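Stoka: household storage claims, checked

README and data card, version 3

What this is

Stoka is a table of 3,087 claims about home storage and tidying, taken from shop listings, leaflets, product labels and advice columns. Each row holds one claim, where it was made, what kind of thing it was made about, and whether we could find any reason to believe it. For most rows the answer is no.

The project began as an argument over a plastic box that said "moth proof" on the lid. It had a gap under the handle you could post a pencil through. We wanted to know how common that sort of thing was and started writing them down.

What is in the files

claims.csv has one row per claim.
sources.csv has one row per place a claim was found.
checks.csv has the 400 claims that somebody tested at home, with notes.
notes.txt is a running list of grumbles, corrections and second thoughts. Read it before you quote anything.

The columns in claims.csv

id: a number, not in any useful order.
claim_text: the words as printed, spelling mistakes included.
item_type: box, bag, shelf, basket, bin, drawer insert, hook, other.
claim_type: size, strength, pests, damp, time saved, mood, other.
source_id: matches sources.csv.
verdict: supported, not supported, can't tell, meaningless.
checked_by_hand: yes or no.

"Mood" was added late, when it became clear how many sellers promise that a set of baskets will make you calmer. There is no verdict other than "meaningless" for these, and we have had complaints about that. Calm may well follow from having somewhere to put the gloves. The label on the basket is still no evidence for it.

How the claims were gathered

The first 2,000 rows were typed in by hand over one winter. The rest came from a second round in October, when we went after the kinds of item we had mostly skipped: large bins, loft boxes and anything sold for a garage. Koskela and Pladier listings make up a large share of the second round, simply for being easy to get at. Do not read that as a sign that either is worse than other sellers. Kerkholm changed its wording halfway through and appears twice under different source numbers.
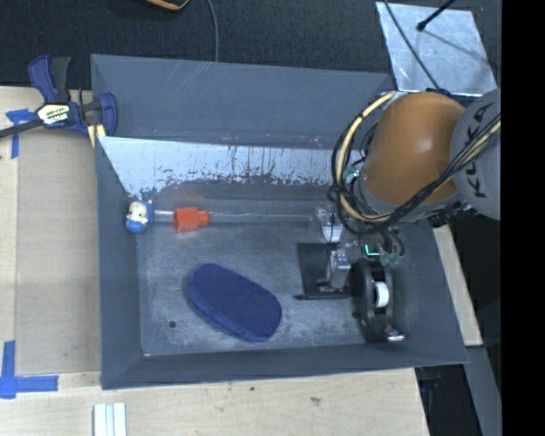 A large grey bin with sloping inner walls.

Size claims

These are the easiest to check and the most tiresome. A seller gives the capacity in litres, and the buyer pictures a neat block of that many litres. A bin whose walls lean inwards towards the base holds less than its rim suggests, and outside measurements tell you even less. We marked a size claim "supported" only where the inside measurements were given, or where someone filled the thing with water or dry rice and wrote down the result. Rice settles. The rice figures should be treated with some doubt, and in version 4 they may go.

"Fits under most beds" appears so often that we gave it a note of its own. Which beds? We wrote to several sellers to ask and got one reply, which said "standard ones".

Strength claims

A shelf "holds 300 kg" in one listing, with no word on whether that means the shelf, the whole unit, or the unit bolted to a brick wall. We did not test this and do not advise it. Rows like this are marked "can't tell", even where we have a strong suspicion.

Pests and damp

Cedar balls, lavender bags, rubber seals, little packets of beads. Some of these may do something. The trouble is that a jumper with no holes after a year in a box is weak proof, as most jumpers have no holes after a year in a drawer either. Several people sent us glowing reports of this sort. We thanked them and left the verdicts alone.

Time saved

The usual promise is minutes per morning. No listing we read explained how the minutes were measured, or compared with what. One leaflet gave its figure to the half minute, which made us trust it less.

Known problems

The verdicts come from a small group of people who were already annoyed. We tried to be fair, and in places we plainly were not. Two people gave a verdict on each hand-checked claim, but the other rows had only one reader.

Some rows are near copies of each other. We left them in when the sellers differed.

Baskets and bins were sorted by whatever the seller called them, so the same object can be a basket in one row and a bin in another.

Sellers edit their pages. A claim in this table may have been dropped since, or made worse.

What not to use it for

Please don't rank shops with it. Someone did this with version 1 and the result was silly, as the shop at the bottom was merely the one we had read most closely. It is no good for safety decisions either, above all for shelves, wall hooks and anything a child might climb.

Changes

Version 3: added "mood", split bins from boxes, removed a batch of claims about vacuum bags that had been entered twice.
Version 2: added sources.csv, which should have been there from the start.
Version 1: please delete your copy.

Corrections

Send the row id and what you think is wrong with it. A photo of a tape measure inside the box will get you further than a long message.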